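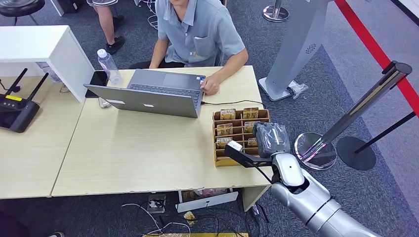
The little cardboard organizer and what goes in it

I have been meaning to write about the hotel minis for ages, and since I finally spent a whole afternoon on them I'm going to do it now, before the pile grows back. If you've ever worked a job with a lot of travel in it, you know the pile I mean. It lives in a toiletry bag, then in a drawer, then in a second drawer, and one day you go looking for a stamp and find nothing but tiny packages that say HOTEL on them in gold and white.

Mine got out of hand last June. I was on the road for most of that year, and I'm the kind of person who cannot leave a wrapped anything behind on a bathroom shelf (my mother was the same with sugar packets, so I come by it fairly). When I tipped it all out on the bed there were 152 of them. My friend Carla Rizk laughed so hard she had to sit down, and then she told me about her cardboard organizers, and I have been a convert ever since.

It's just brown cardboard with slots in it. You stand the small packages upright in the slots like files in a file box, labels facing you, and suddenly you can see what you've got. I had tried a basket before, and a very nice tin from Prero, but things lie down in a basket and then they disappear – the bottom layer might as well be in another country.

A few things I've learned, for anyone who wants to try it:

Do it at a desk. I did my first round on the floor and my knees complained for two days. A plain wooden desk is lovely for it, and you can push the laptop over to one side and still answer an email if one comes in. Keep your water bottle well away from the cardboard, please. I lost an organizer that way.

Fill it from one end. I like to keep one sort of thing together until it runs out, then start the next.

Leave the wrappers on. Graham Clegg, who shares my office, likes to unwrap everything so it "looks cleaner," and he and I will never agree about this. A wrapped item goes to a guest room or a shelter, and an unwrapped one goes nowhere.

Stop when it's full! One organizer for the office, one for the spare room at home, and whatever is left over goes in a bag to give away.

Solange Gaillard asked me last week whether it's worth the bother for such small things. I think so. I had house guests over the holidays, and it was a real pleasure to hand them the whole organizer and say take what you need. They took 6, and I was a tiny bit proud. Next I want to tackle the drawer with the tea bags in it, but that may have to wait until I've found more cardboard.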